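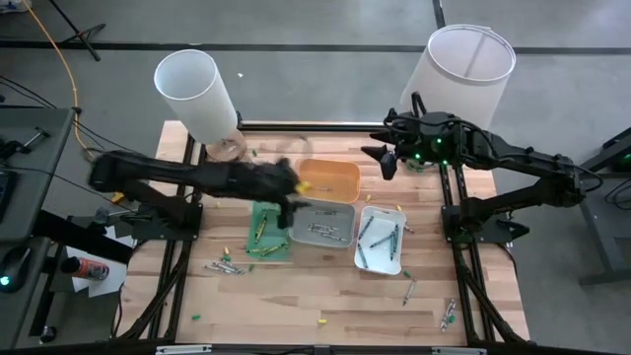 How to get a flag raised at the town hall

Prestholm has one good flagpole and plenty of opinions about it. To request it, write to the clerk at least 4 weeks ahead — August fills early, so allow longer. Name the flag, the day and your reason, in 300 words or fewer.

Next, find 2 councillors to sign. Try the ones who return calls. 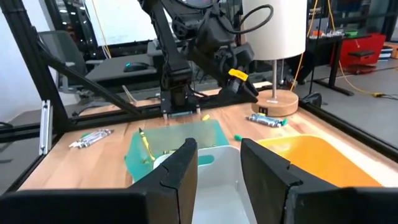

Once you have both signatures, expect a vote and at least one speech on the history of bunting. Jolien Van Hecke at the front desk will tell you the result. Bring your own flag, hemmed, with toggles. The town's spare is faded and belongs to Plekunia.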